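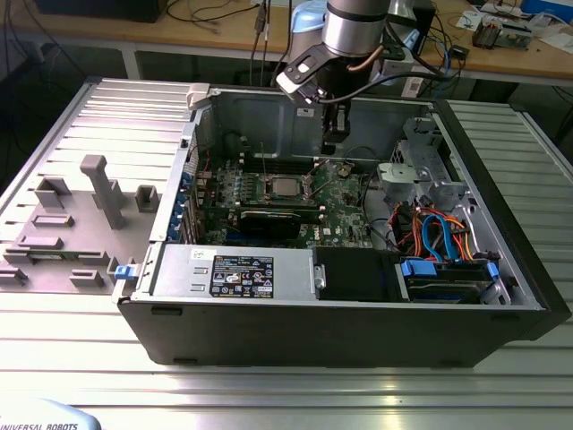 Sotis desktop disassembly set

Teleoperated and policy-driven recordings of one arm taking parts out of office desktops and workstations and putting some of them back. Maintained by Marleny Palomino and Teófilo Quispe. Please read the section on results before you cite a success rate from us.

What is in it

2,000 teleoperated episodes, plus 653 policy rollouts kept in a separate folder. Each episode has a fixed workspace view, a wrist view, joint positions, gripper width and a text label for the task. Tasks are memory removal, CPU removal, CPU placement and cable unplugging. Cases are opened by hand before recording, so nothing in this set supports a claim about full disassembly.

How the rollouts were scored

The policy is the Favlow model, trained on the teleoperated episodes only. Of the 653 rollouts, 429 were marked as successes by the person at the bench. We don't think that number means much yet. Roxana Castaño rescored the CPU tasks from the wrist video, without seeing the first labels, and disagreed often enough that we now ship both columns. Use score_b if you have to pick one.

Most of the disagreement is about placement. From the wrist view the fingers hide part of the processor and the heat spreader throws glare, so a chip that sits a little skewed can look fine. A package resting on the socket was sometimes called "placed" with no check that it was seated. We did not power on the machines afterward.
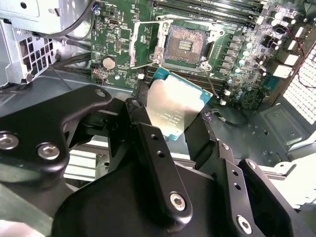
Does the policy generalize to motherboards it hasn't seen?

We can't say from this data. The held-out boards came from the same batch of surplus machines as the training boards, and several share a socket layout. Archie Buchanan tried the policy on a different make one Wednesday and the results were poor, but that was too few runs to report and they are not included.

Known problems

109 episodes have a timing offset between the wrist camera and the joint log. They are listed in bad_sync.txt and we left them in the download. Drop them if you train on short action windows.

The task labels were written by three people with different habits. "Remove CPU" sometimes includes lifting the retention lever and sometimes starts with the socket open.

There is no force data. The Londoño baseline we compare against uses a force sensor, so that comparison is weaker than the table makes it look. Maribel Cuadros has asked for it to be taken out, and she may be right.

Bent socket pins were not logged until late in collection. Please don't use this set to argue that the method is gentle on hardware.

Loading

Run the Cirko loader with the default config. It reads the fixed and wrist streams at the same rate and skips rollouts unless you pass include_rollouts.

Changes

December: added score_b, split rollouts into their own folder, removed the word "robust" from the summary.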